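Prasurcombe Karting Club: progress report to the Wainwright Fund, 3/4/20

The junior race team ran eight test sessions over the winter and covered 1,453 laps. Both karts finished January with their original engines.
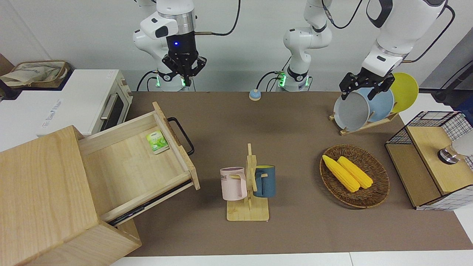 Is the second chassis paid for? The last £964 went to Clarker in January.

Lap times are steadier -- mostly down to the new brake pads. Tyres remain our largest cost.
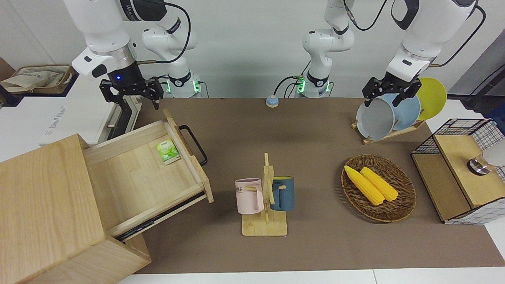

Imogen Rudd would like wet tyres ordered before the first round, as the stock is down to 2 sets.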